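### 3.2 Collecting the demonstrations

Teleoperation was our first plan. The remote rig at Skondow let an operator drive the arm from the next room, and after two weeks we had 11 usable episodes of cloth folding and a deep familiarity with the emergency stop. Danai Stergiou, the most patient of our operators, described the experience as buttering toast with a crane. We moved to handheld grippers in November and kept the remote rig for the baseline in Section 5, where it performs as one would expect.

With the handheld tools, the demonstrator simply does the task. A fisheye camera on the gripper records what the tool sees, and fiducial markers help us recover where one tool is relative to another. Demonstrators also wear a small camera on the cap, pointed down toward the work. The resulting outfit is not flattering, but it adds a second viewpoint that proved useful whenever the fabric swallowed the fingertips. Figure 3 gives a sense of how much of the wrist view is taken up by the tool itself.
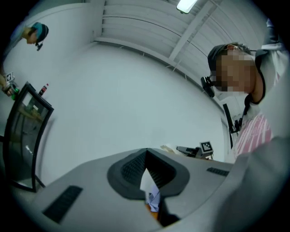
**Figure 3.** View from one handheld gripper, with two demonstrators wearing cap-mounted cameras. Square fiducial markers are visible on two other grippers.

We set the episode limit at 800 frames, a number chosen by Farhad Shirazi on the grounds that it was larger than 600 and he had already bought the disks. Episodes that ran over were discarded, as were those in which a demonstrator stopped to scratch an ear with the gripper. The policy learns whatever it is shown, and an early model trained on unfiltered data developed a habit of pausing in midair that we can only call thoughtful. After filtering, 653 episodes remained. We refer to this set as Kokuvow.

Demonstrators received one page of instructions. It asked them to work at a normal pace, keep the tool's camera uncovered, and start over after a dropped item. The first request was the hardest to follow. People who know they are teaching a machine tend to move like people explaining directions to a tourist, slowly and with far too much wrist. We left these episodes in the set and resampled them by path length before training; the effect of skipping that step is reported in Section 5.3.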